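Menside Linen Service – Questions and Answers on the Folding Robot

Home / For employees / Nultuvik project / FAQ

On this page we have collected the questions which our colleagues asked about the robot in the finishing room. The project has the name Nultuvik, and the robot itself is called Rana by everybody. Please read also the safety sheet that hangs at the door.

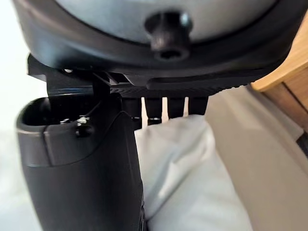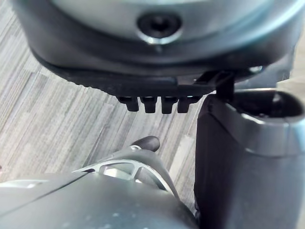 Close views at the gripper of the robot.

What is the robot supposed to do?

Rana works with small flat linen: napkins, hand towels and tray cloths. It has to take one piece from the pile, spread it on the table, fold it and put it on the stack. Bed sheets, table covers and everything with a fitted edge stay with the people. We do not plan to change this during the trial.

Why did we begin with napkins and not with the sheets?

The sheets are the heavier work, we know it, and several colleagues from the ironing line have said so. But a sheet is too large for the table we have, and the supplier Grillex did not want to promise anything for big pieces. With small pieces we can learn how the machine behaves. If a napkin is folded badly, one person can correct it in a moment.

Will somebody lose the job?

No. The management has given this in writing to the employees, and the paper is available in the office. No position in the finishing room will be closed for the time of the trial or as a result of it. When a colleague retires, the place will be discussed in the normal way, the same as before.

Will my tasks be different?

For some of you, yes. The person at the robot table does less folding and more looking. You bring the linen, you put the pile straight, you check the finished stack, and you take out the pieces with stains or holes. Some colleagues like this change. Others told us that the watching makes them more tired than the folding, and that the hours feel longer. For this reason we change the person at the table after 2 hours, and you can ask for a shorter turn.

Is it faster than we are?

At present it is slower. A trained person folds nearly 600 napkins in a morning and the robot does not come close to this number. We ask you not to compare yourself with it and not to hurry because it stands beside you. There is no count per person on the robot table and we do not intend to introduce one.

What happens when it takes two cloths together?

This is the most frequent error. Thin cotton sticks together after the press, and the gripper closes on both layers. If you see it, press the yellow pause button, wait until the arms stand still, and separate the cloths by hand. Then press the button one more time to continue. Please write a short line in the notebook on the shelf. You do not need to write the reason, only the kind of linen.

May I reach into the table while it is moving?

No, never, also not for a cloth which is falling down. Let it fall. The arms are made to stop when they touch a person, but the fingers can still pinch. Long hair must be tied, and lanyards and scarves must be taken off before you come to the table. The same rule is valid for visitors and for the office staff.

Who can see the camera pictures?

The robot has cameras at its wrists, which look at the gripper and at what is in front of it. They may catch a hand or a sleeve, or a part of the room. The recordings are kept for 30 days and after this they are deleted. Grillex receives the recordings of errors in order to improve the grip. Your supervisor does not use them to judge your work, and this point is part of the written agreement. If you do not want to appear in them at all, please tell the office and you will not be planned for this table.

I have never worked with a computer. Can I still be at the robot table?

Yes. The training takes one morning and there is no test at the end. You learn to start the robot, to pause it and to switch it off, and how the pile must lie. The screen has large pictures and the texts are in 7 languages. If your language is missing, please let us know.

Do I receive more money for it?

The hours of training are paid as normal work. Whoever trains other colleagues receives the instructor supplement, which existed already for the press and for the ironing line. About a general supplement for the robot table the talks are not finished, and we will add the result on this page.

Does the robot work in the night?

It does not. It is switched on at 7 in the morning, when the first shift has arrived, and it is switched off with the end of the second shift. No one should start it alone in the room.

What if the robot is broken and the linen must go out?

We fold by hand, as we always did. The two old folding tables remain at their place beside the window, and the driver's plan is made so that the robot is not needed for it. Please do not try to repair the gripper yourself, also not when only a screw looks loose. Call the technician from the phone list.

How long is the trial, and who decides afterwards?

The trial ends in August. Before the decision there will be a meeting of both shifts, and you can give your opinion there or on paper without your name. The box for the papers is next to the time clock. If we decide against Rana, it goes back to Grillex and the finishing room will be arranged like before.

Your question is not on the list? Write it in the notebook or come to the office during the lunch break. We update the page when new questions have come in.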